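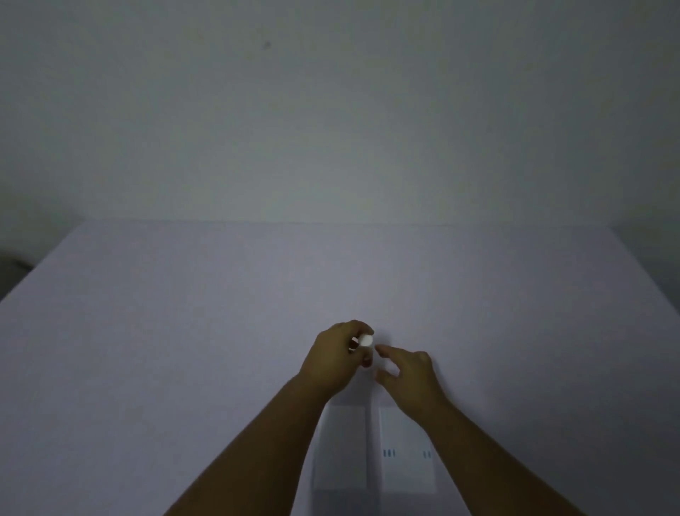 Bench 2, head camera view: part in the left hand, two cards at the near side of the table.

From: Rostyslav Karpenko
To: tolo-cell list
Date: September 1, 2020
Subject: Re: Tolo cell, head camera offset after remount

Apolinar Bermúdez wrote:
> After the bracket swap the wrist goes to the wrong spot on every
> pick. Error is 7 mm, always toward the wall. Joint zeros check out.
> I reran the hand-eye routine and got the same number again. Do I
> have to redo the table plane too, or is the old one still good?
> Also, do the cards have to go back where they were?

Redo the plane. The hand-eye routine on the Tolo reads the stored plane and does not update it. If the bracket moved, the stored plane is wrong and the routine will settle on the same wrong answer each time you run it.

Order that works on ours:

1. Torque the bracket screws first. Power the head off and on afterward, or the driver keeps the old pose.
2. Clear the table down to the cards. Delete plane.cfg. Renaming it in the same folder is not enough, the loader takes anything ending in .cfg.
3. Run the plane fit. It wants a large bare area, so keep hands and parts out until it finishes. We accept a residual under 2 mm.
4. Run hand-eye with 37 poses. The default is lower and gives a poor fit in yaw.
5. Record a short clip by hand, small part held over the table just beyond the cards, and check that the overlay stays on the part.

On the cards: they do not have to go back to the old spot. Set them side by side near the operator edge, long side pointing away from you, with a narrow gap. Forearms will cover the tops of them during step 5. The tracker holds the last good card position for 227 frames, so short cover is fine. Resting your arm there is not.

If the error is still toward the wall after all this, look at the tilt stop on the head. Teodoro Urquijo found ours had backed out by half a turn last November, and no amount of calibration fixed that. Thread locker did.

Send me the residual and the new plane file when you have them.

Rostyslav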